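Chapter 6
When a Supply Line Stops

Learning goals

After reading this chapter, you should be able to describe how a local shutdown spreads through a chain of suppliers, tell a stock problem from a capacity problem, and work out how many days a plant can run on the parts it holds.

6.1 The closing of the Rovedo road

In April, a landslide closed the only truck road between the port of Rovedo and the factory district of Drirngate. Nothing in Drirngate was damaged. The power stayed on, and workers came in as usual. Even so, output in the district began to fall within days, and the road stayed shut for 14 days.

The largest employer in the district was Plaltetti, a maker of small kitchen appliances with 800 workers on two shifts. Plaltetti bought its heating elements from Tetteh, a much smaller firm with a workforce of 70. Tetteh, in turn, brought in its resistance wire through the port. Wire was a minor cost for Tetteh and did not appear at all in Plaltetti's accounts. It was still the part that stopped the line.

Plaltetti's purchasing manager, Wekesa Makori, had a list of 400 direct suppliers. The list showed where each one was located and how long each order took to arrive. It did not show where those suppliers bought their own materials. When the road closed, he marked Tetteh as safe. Its building was on the Drirngate side of the slide, a short drive from the plant.
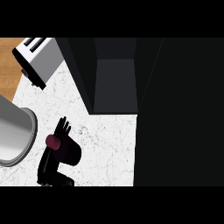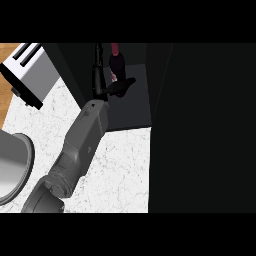

Firms such as Tetteh are called first-tier suppliers, meaning that they sell directly to the final producer. The wire mill that sold to Tetteh is a second-tier supplier. Most producers know their first tier well. Fewer keep records on the second, and the third is often a blank.

6.2 Stock and capacity

A stock problem exists when the machines and workers are ready but the material is missing. A capacity problem exists when the material is there but the plant cannot process it fast enough. A long road closure usually brings both, one after the other.

During the closure, Tetteh had a stock problem. It used up its wire and sent its workers home. Once the road opened, trucks arrived close together and wire was plentiful. Tetteh then had a capacity problem, with late orders from several customers and the same winding machines as before. Erick Rugemalira, the production planner at Tetteh, had to decide which customers would wait. He filled the smaller orders first, and Plaltetti's line stayed down after the road was clear.

6.3 Days of cover

The usual measure of how long a plant can keep going is days of cover. To find it, divide the amount of a part on hand by the amount used in one day. The figure must be worked out for each part separately. An average across all parts says very little, as a plant will stop when the first necessary part runs out.

Key terms: first-tier supplier, second-tier supplier, stock problem, capacity problem, days of cover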